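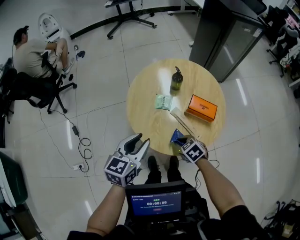
My sister-in-law sent me a link in September to a program called Nolow. For 82 dollars you get a workbook, a set of stickers and access to a forum where people promise each other to buy nothing new for 30 days. She'd finished it and wanted me to know that it had changed her. I asked what she was going to do on day 31. She said she had a list.

I have now read a good part of that forum, and the list comes up a lot. People keep it on the fridge. Elmarie Lekota, who writes the Nolow newsletter, calls it a "wish shelf" and says that most of what goes on it will lose its pull by the end of the month. Maybe so. She offers no numbers, and the posts from the first week after a challenge ends read like the doors opening at a sale.

My complaint isn't with spending less. I grew up in Mondanville with parents who washed out bread bags, and I still do it. What I doubt is the idea that a month of holding your breath teaches you how to breathe. Diets have been sold this way for as long as I can remember, and I've watched the same three friends lose the same weight every spring.

There's also the question of who can play. Catarina Salgado wrote a reply to the newsletter that I wish had gotten more attention. She cleans offices in Tudstead and pointed out that she does a no-buy month most months, without stickers. When her shoes split, she waits. The answer she got was a heart and a line about gratitude.

Defenders say it's harmless, and that if 600 people skip a few packages, good. Fine, I'll give them the packages. But a habit that needs a start date and an audience looks to me a lot like a hobby — and hobbies need gear. Nolow already sells a second workbook. It has a linen cover.

If you want to buy less, I'd look at the dull stuff first. Take your card number off the store sites. Learn to sew a button on. Ask a neighbor for the ladder. None of it ends after a month, and I can't see how anyone would charge for it, though I suppose someone at Nolow is working on that.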